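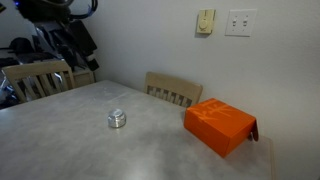 A small silver container and an orange box on a gray tabletop.

Good news for anybody who, like me, has been hunting through used bookstores for the Drirkeck paperbacks! Skumora announced on 4th March that it's bringing the whole men's adventure series back into print, starting in May with the first 7 books, and I may have yelled loud enough to scare the dog.

If you never ran across them, these are skinny little thrillers (most of mine come in under 200 pages) about an ex-smuggler named Ngô who keeps getting talked into one more job. I read my first one on a bus trip, finished it before we stopped for lunch, and then had nothing to read for the rest of the ride. My copy of Pevolance, the fourth one, lost its back cover years ago and I've been paging through it very carefully ever since.

Joana Meireles is editing the reissues, and she says the text is coming from the original typescripts where they could find them. That means Pevolance gets back a chapter the first publisher chopped out to keep it at 195 pages. I always thought the jump from the harbor to the hospital was weird, so now I guess I know why!

Hideaki Amano is painting new covers (the two I've seen have plenty of explosions, thank goodness). Paperbacks only for now, with e-books to follow if these sell. The box set of all 7 will run you 45 dollars, and preorders are open on the Skumora site. Mine's already in.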